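Cell notes: wrist camera and finger check on the Kasatik arm

Gillari workshop newsletter, 04/06/2023

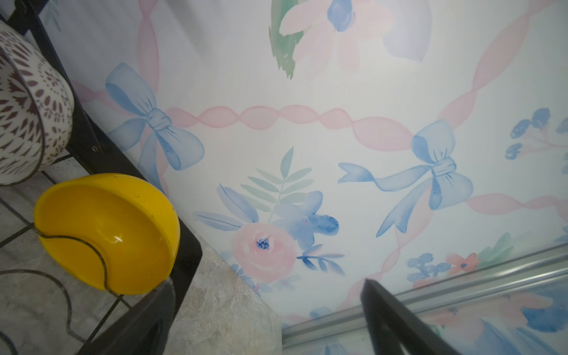
The arm in the Kasatik cell went back into use after its service, and these are the points the next person on the rota needs. The work was done by Lies Schouten, who also wrote the revised check sheet. The old sheet should be thrown away, as its finger offsets refer to the previous set.

The fault reported was a slow drift in grip position. Parts were being picked up off centre by as much as 3 mm at the end of a shift, and re-homing the arm cleared it only for a short time. The controller log showed no joint errors. The cause was the clamp screw on the camera bracket, which had backed out by part of a turn and let the wrist camera rotate in its seat. The screw has been replaced and set with thread lock.

After any work on the bracket, the camera has to be calibrated again before the arm is run at speed. The routine takes ten poses. Use the printed target from the drawer and keep it flat. Plain surfaces give the matching software very little to hold on to, while a busy pattern gives it plenty, so a patterned panel behind the work is acceptable for the quick alignment check. It is no substitute for the target in the full routine.

A finger should show in the camera view at all times. If it has moved from its usual place in the picture, stop and check the bracket before changing any values in software. Saved views should be kept with the calibration file and given the same name.

Finger pads are now changed every seven weeks. Clean the mounting faces with a dry cloth, fit the pads, then open and close the gripper 100 times at low force before tightening for the last time. Pads from Cemance and Kowalczyk are both in stock. They differ slightly in thickness and must not be mixed on one gripper.

Loose cables near the arm remain the most common cause of unplanned stops. Walk the full reach of the arm before starting and move or tie back anything the wrist could catch. The speed limit stays at the reduced setting until the August inspection. Changes to it go through Lies and are entered in the cell log with the old value beside the new one.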